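十月 校园新闻组 综合报道

Trorgate学院机器人社上周四下午完成了本学期第一次对外的正式运行，任务是替顾客从货架上取零食和饮料，放到传送带上。按Juvitz学生机器人公开赛的评分表，满分600分，社团的双臂机器人Dogbe得了290分。社长纳霍姆·梅孔嫩（Nahom Mekonnen）公布成绩时把这个数字念了两遍，第二遍慢一些，好像念慢一点会多出几分。

这次运行属于预选。Juvitz公开赛今年新设了“小店”组，参赛队要让机器人经营一个桌面大小的便利店：顾客下单，机器人看货架、找商品、夹起来、放上传送带，再把弄乱的货摆回去。主办方派评审到各校实验室现场打分，过线的队伍进入决赛。过线分数要等各校都跑完才定，所以290分算好还是算差，目前只有心态方面的答案。梅孔嫩的答案是“相当好”。负责夹爪的格洛丽亚·派瓦（Glória Paiva）的答案是先吃饭。

规则手册80页，其中讲怎么得分的部分很短，讲怎么扣分的部分很长。碰倒一瓶饮料扣分，捏坏一包薯片扣分，把商品放上传送带之后又滚回桌上，算没放。手册里还专门有一节讨论“薯片是否破碎”如何判定，结论是由评审在袋外轻按，听声音。社团的几名成员为此练过听力，后来发现新开封的和捏碎的听起来差别不大，就不练了。练习用过的样品去向不明，实验室里倒是没有人喊饿。

Dogbe这个名字的来历，社里有两种说法。一种说是某次开会写白板时的笔误，另一种说是上一届学长留下的文件夹名，谁也不敢改，改了程序就找不到路径。两种说法都有人坚持，文件夹也确实还叫那个名字。

机器人的身体是学院的教学设备，银灰色的双臂，手腕前端装着白色的夹爪外壳。外壳正面有两个深色小孔，看久了会觉得它在看你，新社员入社头一周几乎都提过这件事，提过之后就习惯了。派瓦说她不赞成给设备加表情，但她调试时会跟左手说“等一下”，跟右手说“轮到你了”，语气比跟社员说话客气。

周四的运行定在下午开始。上午，社团把全部流程走了一遍，一切顺利。有经验的社员听到“一切顺利”四个字就开始收拾备用零件。果然，午饭后机器人右臂认定饮料瓶在比实际更靠外的位置，夹爪朝着瓶子前面的空气认真地合拢，抬起，移到传送带上方，松开，再郑重其事地回去取下一件空气。整个动作干净流畅，没有碰倒任何东西。有人提议按手册查一下，什么都没碰倒能不能算分。查了，不能。

问题出在标定文件上。负责视觉的卡迪尔·克勒恰尔斯兰（Kadir Kılıçarslan）前一天晚上更新过一次标定，文件名叫“最终版”，程序读取的那个叫“最终版_新”，比“最终版”早了一个星期。他把文件换过来，又跑了一遍，夹爪这回夹住了瓶子。克勒恰尔斯兰随后在社团群里发了一条关于文件命名的规定，全文很严肃，发出来的附件叫“命名规定_改2”。

评审梅尼尔·斯凯姆（Meinir Skyrme）下午到场。她来自主办方的技术组，随身带着评分夹板、一支秒表，还有一包她自己的饼干。她向同学们说明饼干不参与比赛。斯凯姆在前两届公开赛里做过搬运组的评审，据她讲，那一组的机器人搬的是方块，方块的优点是每一面都差不多，掉在地上也没人心疼。今年的小店组改用超市里能买到的商品，参赛队的投诉信比往年长，她的周末比往年短。

正式运行共三轮，每一轮的订单当场抽取。第一轮订单比较友好，要一瓶橙味汽水和一包薯片。机器人先取薯片。薯片袋是整个小店组里最不讲道理的商品：里面充着气，夹紧了会从指缝里滑走，夹松了会从指缝里滑走，而且两种滑法看起来一模一样。派瓦花了大半个暑假研究这个问题，先后试过加宽指面、加软垫、让手指从下面铲，最后的方案是夹袋口的封边，夹住后停一小会儿，再慢慢抬。停的这一小会儿让她在社里得了个外号，叫“等等”。第一轮里，机器人夹住封边，停了，抬了，薯片到了传送带上。实验室里有人鼓掌，斯凯姆抬头看了一眼，鼓掌的人把手放下了。手册里有一条，运行中不得发出可能影响设备的声响。

接着是橙味汽水。左臂伸进网笼，绕开前排，夹住瓶身，往外带的时候胳膊肘离网笼边很近。克勒恰尔斯兰后来说那一刻他没有看机器人，他在看天花板，所以这一段他只能转述别人的讲法。别人的讲法是，过了。

第二轮订单要可乐。这里需要交代一下可乐的麻烦。瓶子里的液体颜色深，反光少，从某些角度看过去，视觉程序会把瓶身和后面的阴影当成一整块东西，给出的瓶子宽得可以住人。社团的对策是让程序先找瓶盖，再由瓶盖往下推瓶身的位置。这个办法平时很管用，前提是找到的瓶盖属于要找的那瓶饮料。第二轮里，程序在两瓶可乐之间犹豫了很久。两瓶都符合订单，拿哪瓶都对，机器人偏偏在这种怎么选都不会错的地方花了最多时间。两条手臂悬在那里，秒表在斯凯姆手里走。社员们也悬在那里。

据当时负责记录日志的孔塞桑·科埃略（Conceição Coelho）说，程序在此期间反复交换两个目标的先后次序，换来换去的依据是小数点后面很远的一位。她把那一段日志打印出来贴在了实验室门上，标题写的是“选择困难”。最后右臂选了靠前的那瓶，夹起，移动，放下。瓶子在传送带上晃了几晃，立住了。时间分扣得差不多了，动作分保住了。

第三轮要的东西多，还附带一项“理货”，就是把货架上剩下的商品恢复整齐。什么叫整齐，手册给了示意图，示意图印得很小。社团此前就此去信询问，主办方回信说“以顾客观感为准”。派瓦认为，顾客进便利店的时候对整齐的要求主要是能找到自己想买的那个。梅孔嫩认为这话有道理，但写不进程序。最后他们给每件商品规定了一个位置，偏出去就算乱。

理货进行到一半，左臂把一包薯片推到了网笼顶的边上，停住了。程序此时判断再推一点就会掉，于是不推；往回拉需要重新夹封边，封边恰好转到了另一面，于是不拉。它选择了保持现状，直到这一轮时间用完。斯凯姆在评分表上写了一行字，写得不短。科埃略站的位置能看见夹板背面，她向大家汇报说夹板背面是棕色的。

三轮加起来，290分。其中抓取一项得分最高，时间一项得分最低，理货一项得到的那几分，按斯凯姆的解释，属于“有整理的意图”。梅孔嫩当场请教，意图是怎么看出来的。斯凯姆说，它停在那里的样子很像在想办法。

社团随后按规定提交了复核申请，内容只有一条：第一轮的薯片在袋外轻按时，评审听到了碎裂声并扣分，而社团认为那包薯片从超市买回来就是那样。社团附上了购物小票。小票能证明买过，不能证明买的时候没碎，这一点社团内部也有争论。复核结果要等通知。斯凯姆离开前表示，她理解这份申请的心情，并把那包薯片作为证物封存带走。它是目前为止离开实验室的商品里唯一保持未开封的一包。

关于成绩，同学们难免要拿来和别人比一比。同组的Retireck理工学院已经在前一周跑完，分数按规定不公开。不公开的意思是两校的同学都在同一个聊天群里，都说自己那边“还行”。克勒恰尔斯兰分析过这两个字，认为对方打字时停顿较长，说明分数不高；派瓦指出他自己回复之前停顿更长。据说Retireck队用的是吸盘，吸瓶子很稳，吸薯片时会连袋子一起吸出一个尖，像戴了帽子。这一消息来自Retireck队的同学本人，所以可能是真话，也可能是战术。

社团成立的时间不算短，但做双臂抓取是头一年。以前的项目是循线小车，场地是走廊，观众是路过的人。循线小车有一个好处，跑丢了会自己撞墙停下。双臂机器人没有这种自觉，得靠程序约束，程序又得靠人写，人又得靠晚上不断网。学院的网络每晚有一段时间维护，梅孔嫩为此向网络中心写过申请，请求把实验室排除在外。网络中心回复同意，并附上办理流程，流程需要在线提交，开放时间正好是维护时间。

入社的门槛不高。招新海报写的是“会一点编程，或者会一点机械，或者有耐心”。报名表收上来，大部分人勾了第三项。科埃略就是这样进来的，她学的是会计，原本打算做一学期的账，结果第一次来实验室就被安排看日志。她说日志和账本很像，都是事情过了以后才知道哪里不对，区别是账本不会在半夜自己长出几万行。她现在是社里看日志最快的人，找出过两处克勒恰尔斯兰找了很久的错误。克勒恰尔斯兰对此的评价是“运气”，说第二遍的时候改成了“运气和方法”。

社团的采购也归她管。小店组的消耗品说起来很体面，报销单上写的是“抓取测试用柔性包装物”和“抓取测试用瓶装液体”。财务第一次收到这张单子时批了，第二次收到时打电话来问，为什么柔性包装物有番茄味和原味之分。科埃略解释说，不同口味的包装颜色不同，视觉程序需要见过各种颜色。财务又问，那么瓶装液体为什么要冰的。这个问题社团至今没有书面答复，单子后来改成了常温。

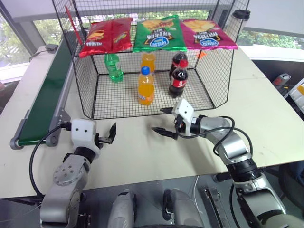 网笼货架和两只夹爪，薯片摆在笼顶，饮料在笼里。

周四之后，社团给自己放了一天假，假期当天下午实验室里坐满了人。复盘会从薯片开始。派瓦把第三轮的录像放了好几遍，每次放到左臂停住的地方就按暂停，画面看不出区别，得看进度条才知道是暂停还是没暂停。讨论下来，大家同意给程序增加一条：犹豫超过一定时间，就换另一只手试试。右手离得远，但至少角度不同。梅孔嫩问，要是右手也犹豫呢。会场安静了一阵，然后有人提议先喝点东西。

可乐的问题处理得比较快。两个目标都合格的时候，直接拿靠前的，不再比小数点。改这条规则只动了几行代码，起草这几行代码的说明文档花了一个晚上，主要争论的是“靠前”以谁为准，以机器人为准还是以顾客为准。社里专门有人绕到桌子对面去站了一会儿，回来报告说，从对面看，靠前的是后面那瓶。最后定为以机器人为准，理由是顾客不参加调试。

传送带也要调。它现在的速度对瓶子来说稍快，瓶子落上去的时候底部先被带走，瓶口还在原来的地方想事情。第二轮那瓶可乐晃的几下就是这么来的。克勒恰尔斯兰主张放下去之前先让传送带停住，梅孔嫩担心停停走走又要丢时间分。派瓦问时间分还有多少可以丢。这句话在会议记录里保留了下来，后面没有人发言。按照改后的方案，放瓶子时停，放薯片时不停，薯片反正躺着。

指导老师那边的意见是书面的，总共两条。第一条，祝贺同学们完成预选。第二条，请把实验室门上的打印纸取下来，参观的家长问过那是不是学生的心理状况。科埃略把纸取了下来，贴到了门的里面。

决赛如果进得去，将在Juvitz举行。社团已经开始考虑怎么把机器人运过去。学院的面包车可以借，但座椅拆下来以后装得下机器人就装不下人，装得下人就得有人抱着一条手臂坐一路。愿意抱的人不少，愿意签设备责任书的人暂时没有。还有一种办法是分两趟，先运机器人，再运人。梅孔嫩倾向于这个办法，只是担心机器人先到，在那边没有人给它改文件名。

网笼的运输倒不成问题。按手册，货架由主办方统一提供，各校不必自带。手册同时写明，货架“以现场实物为准，尺寸可能略有差别”。派瓦读到这里时把手册合上，过了一会儿又打开，想看看这句话还在不在。夹爪进出网笼的余量本来就小，如果决赛的网笼窄一点，左臂的路线就得重新算；宽一点也得重新算，心情会好一些。她打算在这段时间里用纸板把开口遮掉一部分，练练窄的。纸板已经找好了，是装薯片的箱子拆出来的。

对于想来看一看的同学，实验室每周四下午开放参观。参观者可以从一张简化的菜单里点一样东西，由机器人取。社团提醒，机器人取货需要时间，赶着上课的同学建议去楼下的自动售货机，那台机器没有手臂，但是找零准确。已经取到传送带上的商品归参观者，薯片如有破碎，恕不退换，也不接受袋外轻按。

开放参观的第一天，来的人比预想的多，有几位显然是冲着饮料来的。一位一年级同学点了绿瓶的汽水，那一瓶放在货架最里面，偏左，是全货架最难拿的位置。左臂进去，退出来，又进去，换了个方向，把瓶子夹住，慢慢带了出来。那位同学低头在看手机，抬头时瓶子已经在传送带上了，他拿起来说了声谢谢，走了。派瓦追到门口，想问他能不能再点一次，她刚才没有录像。

社团目前招收负责测试的新成员，不要求有编程基础。测试的内容是反复点单，在表格里记录结果，并且能把同一件事看很多遍而不去伸手帮忙。最后一条比较难，上一位测试员就是在第几十次看见夹爪差一点点够到瓶盖时，忍不住把瓶子往前推了一下。那次运行成功了，数据作废。他现在负责写新闻稿以外的宣传文字，据说适应得不错。

梅孔嫩表示，无论过线分数定在哪里，社团都会把剩下的学期用在理货上。他说290离600还有一段距离，不过和开学时比，进步是明显的，开学时机器人还不能开机，电源线在另一个社团手里。那个社团是摄影社，他们一直以为那是三脚架的配件。

复核结果和决赛名单公布后，本栏目将另行报道。那包封存的薯片如果退回，社团希望能在保质期之内。

Trorgate学院校园新闻组 版权所有，转载请注明出处 | 投稿与更正请联系编辑部 | 返回顶部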